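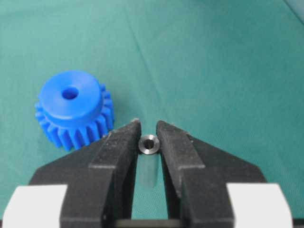
ホーム 話題を検索 通知 メッセージ プロフィール

墓石の輸入梱包と受入検査について、社内メモから公開できる部分を連投します。対象は御影石の完成品(竿石、台石、外柵部材)。原石とスラブは扱いません。

前提。当社Larnotellはブラジルの加工場Naswoodから完成品を木箱で受けています。梱包仕様書は3月に改訂し、現行版は2020年6月2日(火)付。旧版の仕様で出荷された箱がまだ海上にあり、当面は両方が混在します。

改訂の発端は汚染です。割れと欠けの件数は旧版でも問題になる水準ではなかった。白系の石に出る茶色のしみ、これが返品理由の大半でした。

しみの発生源は木材のあく、スチールバンドの錆、段ボールの色移りに分けて記録しています。色が似ていて目視で区別しにくいため、写真と一緒に「何に接していた面か」を必ず書く。接触物の記載がない報告は差し戻します。

木材のあくは桟木の当たる位置に帯状に出ます。コンテナ内で結露し、桟木が水を吸い、その水が石に移る。研磨面より切削面や底面で進みやすい。底面なら据付後に見えないと言われますが、吸水で側面の下端まで上がってくることがあります。

現行版では、桟木と石の間に無着色の発泡ポリエチレンシートを入れます。着色品は不可。印刷入りも不可。加工場のDirceu Lacerdaから「青いシートの在庫を使い切りたい」と相談がありましたが、黒系の石の底面に限って認めました。

シートの厚みは4mm。薄いと桟木の角で切れ、厚いと輸送中にへたってバンドが緩みます。8mmも試験しましたが、到着時に竿石が箱の中で動いた跡があり不採用です。

バンドは石に直接掛けない。樹脂バンドでも同じ。締め込みで稜線に力が集中し、糸面を取っていない角は簡単に欠けます。必ず角当てを入れ、角当ての内側にもシートを折り込む。

箱材は熱処理済みの刻印があるもの。刻印は箱の外側、対向する側面に読める状態で押すこと。補修で板を差し替えたとき、刻印のない板が混ざった例がありました。通関で止まると保管料は荷主側です。

竿石は立てて積むか寝かせるか。当社は長手方向を立て、研磨面同士を向かい合わせにします。間にシートと合紙。寝かせると下の部材に荷重が集まり、彫刻済みの面に上の部材の重さがかかります。

ただし高さのある竿石は例外。重心が上がりフォークリフトの急制動で倒れます。この場合は寝かせ、彫刻面を上にして蓋との間に空間を確保する。蓋を釘で押さえ込まない。

1箱の総重量は1,000kgを上限としました。Rosângela Cordeiroの試算では、上限を上げればコンテナあたりの箱数が減り、運賃も下がる。理屈はそのとおりですが、受け側の石材店が持っているフォークリフトとトラック搭載クレーンの能力で決まる話です。

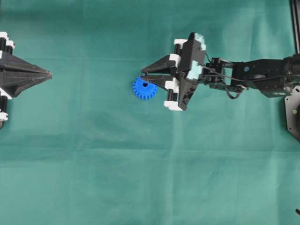 重量は箱の外に書く。計算値で可。ただし部材の重量だけを書いて箱の自重を抜いた表記が続いたため、現行版では「総重量」と「石材重量」の欄を分けました。片方だけの記入は受入時に不備扱い。

箱番号の付け方。注文番号、基の番号、箱の枝番の順。1基の部材を複数の箱に分ける場合、各箱の明細に他の箱の枝番も載せます。台石だけ先に着いて、どの竿石と組むのか現場で分からない、という問い合わせへの対策です。

ここから受入検査。開梱前に箱の四面と蓋を撮る。傷がなくても撮る。運送会社への申し立ては開梱前の写真がないとほぼ通りません。

開梱後はまず石を乾かします。濡れた御影石は色が濃く見え、しみもクラックも隠れる。表面が乾いて見えても内部に水が残るため、白系は屋内で一晩置いてから判定。急ぎの案件でもここは省かない。

色合わせは同じ基の部材を並べ、北側の自然光で見る。照明下の判定は無効。石目の流れは図面の矢印と照合します。矢印の記入がない図面で加工した石は、石目違いを理由に返品できません。過去にこちらの負担で作り直しました。

寸法は図面の許容差で見ます。竿石の幅と厚みより、上台との接合面の平面度を先に測ること。直定規を対角に当てて隙間を見る。ここが悪いと据付後に目地が開き、接着剤の量でごまかすことになります。

ほぞ穴とダボ穴は位置と深さの両方を測る。深さ不足はダボが底に当たって石が浮く。穴の中に切削粉が固まって浅くなっている場合もあるので、不良と記録する前に水で洗って再測定。

研磨面は光沢計で測定していますが、数値は同じ石種の見本との比較にだけ使います。石種が変わると結晶の構成が違い、同じ数値でも見え方が揃わない。石種をまたいだ合格値は設定していません。

蜜蝋や着色剤で色を寄せた石が入ることがあります。黒系で疑わしいときは、見えない面を溶剤を含ませた白布で拭き、布に色が移れば不合格。これは全数実施。抜き取りにしていた時期は、同じ基の台石と竿石で数年後の褪せ方が違うという苦情がありました。

彫刻文字は原寸の出力を重ねて確認します。欧州向けの再輸出分では発音記号の抜けが多い。Deákのáが単なるaになっていた例があり、後から記号だけ彫り足しましたが、深さが揃わず結局作り直し。文字データはアウトライン化して渡すこと。

不具合報告の様式はAnnick Carrierが作ったものに統一しました。写真、箱番号、部材名、面の名称、接触物、乾燥の有無。面の名称は据付状態で参拝者から見て正面、左、右、背面、天、底。箱の中の向きで書かない。

しみの除去について質問が来ています。錆由来なら還元系の薬剤を湿布して抜けることが多い。酸性のものは石の中の鉄分を動かし、処置前より広く黄変する場合があるので、同じ石の端材で試してから。あく由来は別の薬剤です。発生源の記録が必要なのはこのためでもあります。

乾燥剤について。コンテナの扉側にだけ吊るした便では、奥の箱の蓋裏に結露跡がありました。現行版は両側壁に分散して吊るす指定です。箱の中には入れない。破袋すると塩化カルシウムの液が石に落ちます。

現行仕様で入った箱は今日までに100箱を検査済み。木材のあくによるしみは記録なし。錆は残っていて、いずれも箱の補強金具から垂れたもの。次の改訂で金具の下に受けを入れるか、めっき品に切り替えるか、Naswood側の見積もりを待っています。

梱包仕様書の様式だけ欲しい方はメッセージで。図面は客先名が入っているため出せません。外柵の長尺部材の吊り方は別の連投で書きます。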